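Floor check, teaching hall, Wukgate — my comments against each line

Filled in during May, early shift. I've kept the old Haller numbering so it matches the binder, which is why it jumps about.

1. Walkways between the white units. OK. I still find myself going round the long way, habit I suppose.

2. Cables off the floor. OK on the ground level. One trailing by the Leckie bench — taped it, wants a proper cover.

4. Mezzanine railing. Gave it a good shake all the way along. Solid.

5. Ceiling lights. All on. Log the flicker near the stairs again please, ref 381.

7. Hand-held grippers, finger pads and housing. Pass, 3 checked. Unit 158 has a pad going shiny so I've put it down for a swap. Do wipe them at handover, it takes seconds!

8. Head cameras. Straps fine. My neck knows about it by the end of a shift though, and I'm not the only one saying so. Can we go back to swapping over every hour?

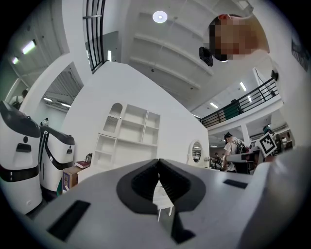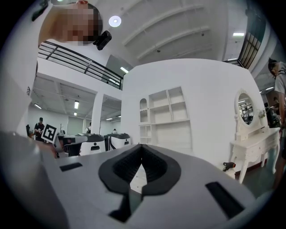
Grippers and head cameras in use, shelving wall behind.

Comment added under line 8: I'd go further than swapping every hour. When Ganeck brought this work in we were told it would be lighter than packing, and on the back it is, but you're doing the same reach all morning and there's no chat while you do it. Put breaks on the checklist and then somebody has to tick them.

Fair point, and I've pencilled it in as line 8a. I miss the chat too. Packing was noisy and heavy and I went home filthy, but I knew what everyone had had for tea.

9. Marker boards. Clean, no bent corners. Don't stand them in the walkway while you're setting up.

11. Emergency stops. Pressed every one. All fine, form 918 signed.

12. Training sheet. Not OK. Two new starters aren't on it and they were already on the floor when I came in. Sheet first, gripper second, please.

14. First aid box. Plasters low.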